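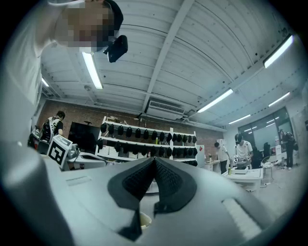 Guides > Buildings and Roofs > Damp

Tracing condensation under a profiled sheet roof

Updated March 22, 2026
Text: Evelien Brouwer. Technical check: Preben Riis.

Water on the underside of a sheet roof is often reported as a leak. Before anyone goes up with sealant, establish whether the water comes from outside or forms on the inner face. The procedure below applies to single-skin and lightly lined roofs over workshops, stores and small halls. It does not apply to flat roofs or to tiled roofs with a loft.

What you need

Thermometer and humidity meter with a memory function
Surface thermometer (contact type; infrared readings on bare shiny metal are unreliable)
Roll of kitchen foil and waterproof tape
Notebook or log sheet
Access tower or platform suited to the height

If the sheets may contain asbestos cement, stop and have them tested. Do not drill, brush or scrape them. Never stand on roof sheets or rooflights.

Step 1. Record when the water appears

Keep a log for at least 16 days, including dry spells. Note the time, the outdoor weather, whether the heating was on and which bays were affected. Water that appears on clear, cold mornings without rain points to condensation. Water that appears during rain, or up to a few hours after it, points to a leak. Wind direction is worth a column of its own, as laps on the exposed slope can let in rain only when it is driven upwards.

Step 2. Measure air and surface

Place the humidity meter as near to the underside of the roof as you can reach safely. Readings at bench height are of little use, as the air under the ridge is usually warmer and holds more moisture. Let the meter settle, then write down temperature and relative humidity. Take the surface temperature of the sheet in the same bay.

Look up the dew point for the air reading in a table. If the sheet is at or below the dew point, condensation will form on it. If it is less than 4 degrees above, expect condensation on the next cold night. Repeat before sunrise if possible.

Step 3. Foil test

Dry a patch of sheet and tape a square of foil over it, sealed on all sides. Leave it overnight. Droplets on the room side of the foil indicate condensation from the room air. Water behind the foil indicates a leak, or moisture travelling along the profile from higher up. Repeat at a lap and at a fixing.

Step 4. Check the steelwork

Beams and purlins that touch the sheet can be as cold as the sheet itself. Drips that follow a beam often land several metres from where they formed. Trace them uphill with a dry cloth and mark the highest wet point in chalk.

Step 5. Remove the moisture source

Common sources are flueless gas heaters, wet vehicles, drying timber and a bare earth floor. Replace flueless heaters first. One bottled gas heater running through a working day puts litres of water into the air.

Step 6. Ventilate

Open the eaves and the ridge together. Ridge vents alone draw poorly. Check that old filler blocks have not closed the profile at the eaves.

If drips persist after steps 5 and 6, consider an anti-condensation fleece or an insulated lining with a sealed vapour control layer. A lining without that layer hides the water and leaves it in contact with the fixings.

Next guide: Replacing fixing washers from a tower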